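3. Setup and Upkeep of the Wrist Camera Cell

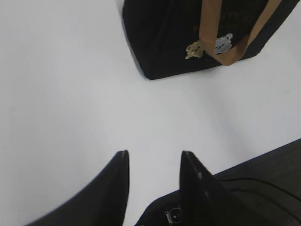
The cell used throughout this work is one arm with a two-finger gripper, a small camera at the wrist, and a table with a plain white top. We call it the Drurgate cell, after the building where it was first put together. It ran 4000 grasp trials between its first calibration and the end of the study. This section describes how it was set up and what was done to keep it in the same state from one trial to the next.

3.1 Camera position

The camera is mounted so that both fingertips stay in view at the bottom of the image when the gripper is open. An earlier mount placed it higher on the wrist and left the fingers out. That mount gave a wider view of the table, but a bent finger or a slipped camera could go unnoticed for many trials. With the fingers always in view, their outline serves as a fixed reference, and the mount can be checked without a calibration board.

Figure 4. Wrist view of the open gripper over the table, with a black bag as the target. The tan-brown strap hangs over the front of the bag in a narrow U, and the tip of the loop shows against the white tabletop. Two small bear decorations lie on either side of the strap's left length. The fingers are slightly out of focus.

Focus is set for objects on the table. The fingers are therefore soft in the image, and the outline check uses only their inner edges. The check compares these edges with a stored reference and reports the shift in pixels. A shift of more than 4 pixels stops the run, and the mount screws are then tightened and the hand-eye calibration repeated. This happened 13 times, most often after the gripper had touched the table.

3.2 Table and lighting

The tabletop is matte, so the overhead lights do not leave bright spots in the image. Soft shadows remain and were not removed. Dark objects caused more trouble than the shadows did. With automatic exposure, a large black object in view made the camera brighten the whole image, and the tabletop lost its detail. We fixed the exposure at a value that keeps the tabletop just below full white. Print on dark material is hard to read at this setting, but the grasp planner does not use it.

The top is wiped with a damp cloth before each session. Small marks that do not come off are left alone. They are masked in the background model, which is rebuilt after cleaning with the arm in its home position.

3.3 Fingers and cables

The fingers wear at the tips. We used the Brekke finger set through the whole study and replaced both fingers together, so that the pair always closed evenly. After a change, the gripper is closed on a flat gauge and the gap is checked by eye. If light shows on one side, the finger is taken off, its seat is cleaned, and it is fitted again.

Cables were the most common cause of lost time. In the first layout the camera cable was tied close to the last joint and pulled tight when the wrist turned past its midpoint. Images then dropped out for short periods, which the control program first reported as a planner fault. We moved the tie back along the arm and left a longer loop. The wrist range was also limited in software. No dropouts were logged after September, when both changes were in place.

3.4 Checks between sessions

The outline check runs at power-up and again after every stop. The arm then moves through 2 fixed poses above the table and saves one image at each. The images are compared with those from the previous session, and the result is stored in the run log with the exposure value and the finger set number. Trials from a session with a failed check were left out of the results in Section 4.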